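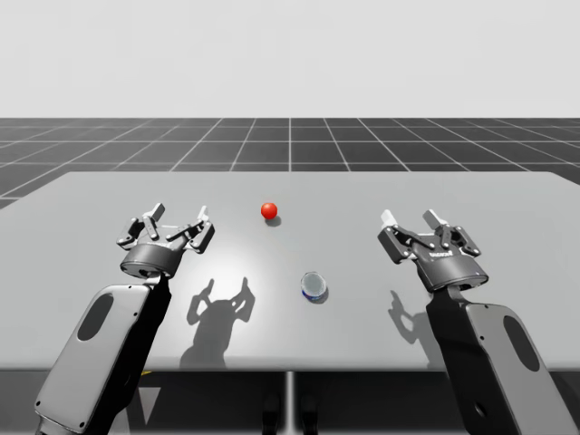
Can machines do the housework yet?

Forum: Home and Workshop > Machines and Gadgets
Thread 2896

marigold_pantry wrote:
Hello all, and sorry in advance, I do go on. My nephew Jhair Ñahui is learning to program two-armed robots in simulation, and the picture at the top is one of his. Two arms, a red ball and a little clear thing like a cup or a lid. He says the job is to put one in the other, and he has been at it since the start of March – a grown man, and very bright! I clear a whole supper table while the kettle boils. So I thought I'd ask you good people, some of whom work with these machines, whether I should hold out hope for help with the dishes in my lifetime. I would pay 3000 for it tomorrow.

benchvise_tom wrote:
Keep your money. We have two arms at the shop, from a firm called Godico, and they load blanks into the press all day long without a grumble. I'm fond of them. But every blank is the same and sits in the same spot. Move the tray by the width of your thumb and I'm over there with the manual open on my knee. A kitchen is all moved trays.

Olu_K
posted 14 Mar 2018
I'd go easier on the nephew, and on the machines too. A ball is a fine thing to start with, it looks the same from every side, so there's no wrong way round to grab it. The clear piece is the harder one if he ever has to find it with a real camera. Cameras see the table through the glass and get muddled. My old team tried drinking glasses for a whole winter and we ended up putting tape on them.

benchvise_tom wrote:
Tape on the glasses, there you go. Who's going to tape my glasses?

Olu_K wrote:
Ha, fair enough! But that was years ago, Tom, and the hands have come a long way since. You can run 300 tries in simulation over lunch and nothing gets broken. I do think folding towels and putting away cups will come, and sooner than you'd like.

sanchez_st_laundry wrote:
I run the wash-and-fold on Sánchez and I'll disagree with both of you, kindly. Part of the work is done by machine already, and has been since my mother's day – it's called a washer. What I want is somebody to turn socks right side out. I had a salesman in from Flunenia with a folding machine and it did lovely work on flat pillowcases, and then I handed him a fitted sheet. He stayed for coffee and we had a nice talk about his children.

marigold_pantry wrote:
Oh, the fitted sheet, I can't do those either! Olu, I read your note to Jhair over the phone and he was pleased as anything about the ball. He wants to know, when you worked on the glasses, did you come down on them from above or take them from the side? His hands are open with the fingers up in that picture and he's still deciding how to come at it.

Olu_K wrote:
From the side for tall ones. For something short like his I'd try from above with the fingers at the rim, and go slowly. Tell him to write to me if he gets stuck.

benchvise_tom wrote:
I still say no dishes before I retire. But do let us know when the ball goes in, Marigold, I'd like to hear it.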